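# How do you teach a robot to tidy up?

Think about the last time you put your felt tips away. You probably didn't think about it at all! Your hand went out, your fingers closed, and the pen went into the pot while you were busy chatting or humming a song.

For a robot, that little job is enormous. It has to find the pen, work out which way it is pointing, pick it up without flicking it across the table, and drop it into a pot that might wobble. And if it has two arms, they mustn't bash into each other.

A team of scientists at a lab called Jaltgate has been working on exactly this puzzle, and they have found something rather brilliant.

## Learning by copying

You could try writing the robot a very long list of orders. Move the arm left. Stop. Open the fingers. Go down a bit. The trouble is that the list only works if the pen is in exactly the right spot. Nudge the pen by a thumb's width and the robot grabs thin air.

So the Jaltgate team does it another way. A person steers the robot's arms through the whole job, and a computer records every tiny movement, along with pictures of what the table looked like at the time. Then they do it again. And again! One full go at the job is called a **demonstration**.

After plenty of demonstrations, the computer starts to spot patterns: when the table looks like *this*, the arms usually move like *that*. Scientists call it **imitation learning**, and you have been doing it since you were a baby. It's how you learned to wave.

## Two hands are better than one

Try this at home. Put a pen in a light plastic cup using only one hand. Easy? Now try it with the cup lying on its side. It rolls about, doesn't it? Most people want to reach out with the other hand and hold it steady.

Robots can learn that trick too. The team's robot has two white arms, and each one ends in a black gripper with fingers that pinch. One gripper can hold a cup by the rim while the other gets on with something else. In the picture, a pink marker is already standing in the pink cup and a blue one is leaning in the blue cup, but purple, green and yellow markers are still lying on the table.
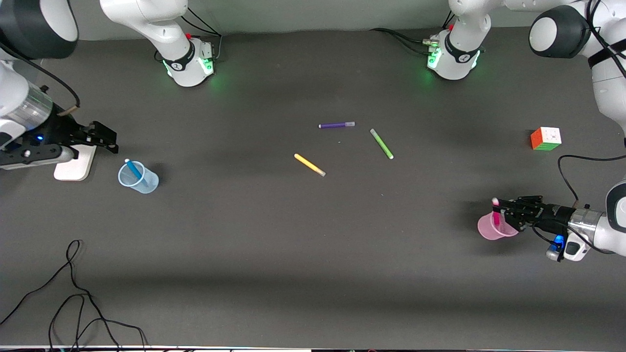 ## The big question

Kulsoom Magsi, who leads the project, wanted to know what makes a *good* set of demonstrations. Is it better to show the robot the same neat table over and over, or to mix things up?

To find out, her team trained the robot twice.

**The Tidy Teacher.** The robot watched 125 demonstrations. Every time, the cups and markers started in the same places.

**The Messy Teacher.** The robot watched 125 demonstrations again, but the cups and markers were moved before each one. Markers pointed every which way.

It was a fair test, because the number of demonstrations was the same and so was the robot. Only the starting places changed.

Then came the exam! Each version got 30 tries at a table it had never seen before.

## What happened?

The robot with the Tidy Teacher finished the job 4 times out of 30. Quite often it reached for the place where a marker *used* to be, closed its fingers on nothing, and carried on as if all was well.

The robot with the Messy Teacher managed it 12 times out of 30. That's three times as many!

"I was jumping up and down," says Uriel Cisneros, who did a lot of the steering. "Twelve might not sound like much if you're good at tidying. But those were brand new tables, and it was working them out."

## Why does mess help?

Imagine learning to catch, and your friend always throws the ball to exactly the same spot. You'd get very good at putting your hands in that spot. Then somebody throws it a bit higher and, bonk, it lands on your head.

If the throws are all different, you have to watch the ball. The team thinks the robot did something similar and learned to pay attention to the markers themselves.

## What's next?

Eighteen misses is still a lot of misses, and the team is looking closely at each one. Bożena Olszewski is studying the moments when a marker slips as the fingers close. She'd like to know whether showing the robot a few slips, and how to recover from them, would help it next time.

## Words to know

- **Gripper:** the part at the end of a robot arm that grabs things.
- **Demonstration:** one go at a job, recorded so a robot can learn from it.
- **Imitation learning:** learning by copying.
- **Fair test:** an experiment where you change only one thing.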